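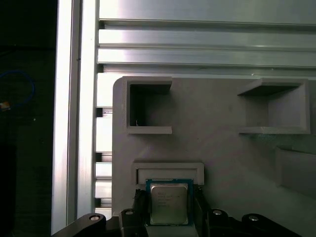
Processor chip and slot holder, gray panel.

Week 4 notes: depreciation, the easy way in

Okay, so last time we got stuck on why the bakery in the Mestdale problem could spend a pile of cash in January and still show a profit. I promised I'd go slower! Cash going out and cost being used up are two different clocks. Buy an oven for its whole working life and you spread the cost over that life - straight line, same slice every year.

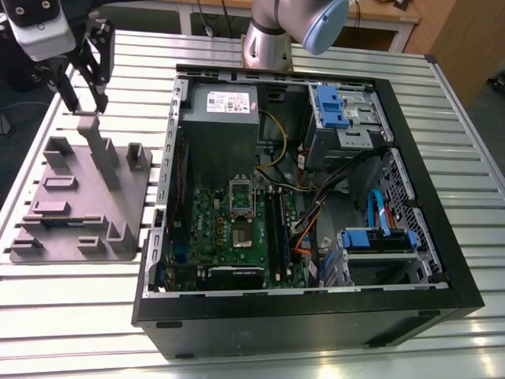 Straight line needs three things from you: what you paid, what you'll get back at the end, and how many years in between. People always fight me on the years. A desktop tower like the one lying open on its side goes on the books too, and I'd give it far fewer years than a building. Try it with a cost of 521, a leftover value of 121 and five years. You should get 80 a year.

For next time, redo problem 10 and bring your ledger page. Anneli Sjöberg has the spare handouts if you missed class.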